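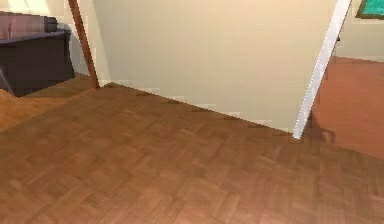 Interior rendered in Demska, with parquet flooring in the foreground and an adjoining room at right.

Demska (home robot simulator)

May 9, 2022
By Elmarie Msimang
Print this article | E-mail this article

Demska is a commercial software kit for simulating the indoor movement of household robots. It is developed and sold by Derkton, a small firm based in Meswood, and is used mainly to test navigation programs before they are run on a physical machine. The kit includes 73 furnished interiors, a scene editor and a programming interface.

History

Work on Demska was begun by Stavros Dimitrov and Zinhle Maluleke, who had written an earlier floor-plan viewer called Wu. The viewer showed rooms only from overhead. Its wall and door format was kept for the new product, and Wu files can still be opened in the editor. Demska went on sale in September, and Wu was withdrawn the same month.

Features

Each interior is a set of connected rooms with floors, walls, furniture and wall decorations. A simulated robot is placed at a starting point and given a goal, usually a room or a piece of furniture. The program under test receives a color view and, if requested, a depth map. Lighting is simple, and surfaces are drawn with flat colors and soft shading. At the lower quality settings, blocky edges appear where walls and doors meet the floor.

Two robot bodies are supplied, a wheeled base and a taller base with a camera mast. Neither has an arm, and objects in the rooms cannot be picked up. Doors can be set open, closed or at a chosen angle – the angle is fixed for the length of a run.

Licensing

A single-seat license costs $300 a year. Schools may install the same license on two computers. Added interiors are sold separately.

Reception

In a review for a robotics newsletter, Busisiwe Mokoena praised the short setup time and the clear error messages, but found the furniture repetitive from one home to the next. Petronella Du Plessis, who used the kit in a college course, wrote that narrow doorways were its most useful test – and that the manual barely covered them.

Filed under: Robotics > Software > Simulators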